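4.3 Loading the Rack

This section covers placing the wire dish rack on the work surface and loading it with cups, glassware, bowls and plates. Read Section 4.2 (Unpacking and First Wash) before you start. The steps apply to the Trusodex tabletop rack, part no. 1061, with the fixed crossbar. For the Rostum rack with removable crossbar, see Section 5.

Before you begin

– Wipe the tabletop and dry it. Standing water under the rack will mark a wooden surface.
– Check the rods for burrs and bent ends. Do not use a rack with a broken weld.
– Scrape and rinse all dishes. Food left on the foot ring of a bowl dries hard and is difficult to remove later.

Positioning the rack

1. Set the rack down in the middle of the work surface, with the crossbar running from left to right. The crossbar divides the floor of the rack into a rear area and a front area.

2. Press down on each corner in turn. If the rack rocks, turn it end for end and try again. A rack that still rocks must not be loaded with glass.

3. Leave clear space on both sides of the rack. Plates waiting to be loaded are kept flat on the table, next to the rack, and are not stacked on its rim.

CAUTION: Do not slide a loaded rack. Unload it, move it, and load it again.

Loading the rear area

4. Place cups upside down behind the crossbar. Cups that narrow toward the base stand with the wide rim on the rods.

5. Place glassware beside the cups, also in the rear area. Leave a finger's width between pieces.

CAUTION: Do not place glass against the raised side of the rack if the side rods are bent inward. Thin rims can chip under light pressure.

Loading the front area

6. Turn each bowl over and lower it onto the rods, foot up. Start at the right and work toward the left.

7. Set the second bowl behind the first and slightly to one side. Bowls may sit close together but must not be nested. Nested bowls trap water and can stick.

8. Keep the front left section free until all bowls are in place. It is used for plates or for one large item, such as a serving bowl. 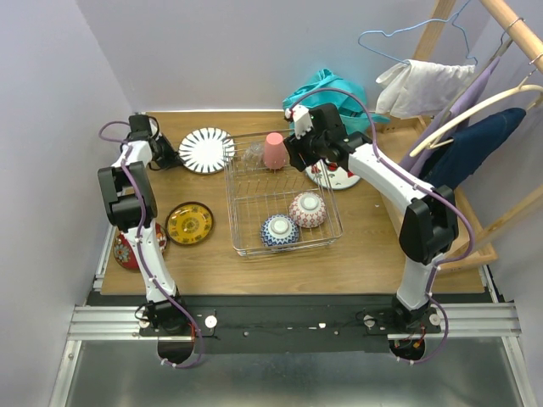 Figure 4-3. Rack with cup and glassware at rear, bowls at front right. Front left section free.

9. Load plates last. Hold each plate by the edge and lean it against the crossbar, face toward the front. Up to 4 plates may be leaned at one time.

NOTE: Plates with a wide rim may slip forward on the rods. If a plate does not stay up, dry it by hand and put it away.

Unloading

10. Remove plates first, then bowls, then cups and glassware. This is the reverse of the loading order, except that the two bowls may be lifted out in either order.

11. Check the foot ring of each bowl before storing it. Water collects inside the ring when the bowl stands foot up – tip it out over the sink and dry with a cloth.

12. Lift the empty rack, wipe the rods, and dry the tabletop underneath.

NOTE: Replacement rod caps are sold in bags of 4 under part no. 123. Hubáček caps from earlier racks do not fit.

For care of painted and patterned bowls, go to Section 4.4.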